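Skuvel handheld demonstrations, Hirkberg set

Skuvel is a set of 494 demonstrations of household tasks, recorded with hand-held grippers. No robot arm was used for collection. Nia Penry ran the sessions in November and Lama Rizk handled syncing and calibration. Questions about the files should go to Lama.

Contents

Each episode folder holds the wrist video, the gripper pose track, the jaw width and a short task label. There are 12 task labels. Episodes start when the operator says "go" and end when both grippers are back at rest, so expect a little idle time at each end – trim it if your policy is sensitive to pauses.

Tracking relies on the square markers fixed to cubes on the grippers. Pose is given in the map frame of the room, in meters, with rotation as a quaternion (x, y, z, w).
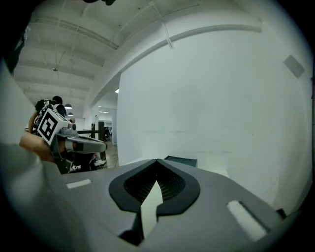
Jaw width is stored at the video rate. Where a marker was lost for more than 3 frames in a row, the pose is left blank and we did not fill it in. The loader skips those rows by default; pass keep_gaps to get them back.

Known problems

Wrist video is fisheye and has not been undistorted. Lens parameters are in the calib folder.

In 7 episodes the left and right streams drift apart near the end. They are listed in drift.txt and left out of the training split.

Task labels from the Morris and Jeker rounds use different verbs for the same action ("put" and "place"). Merge them before training on language.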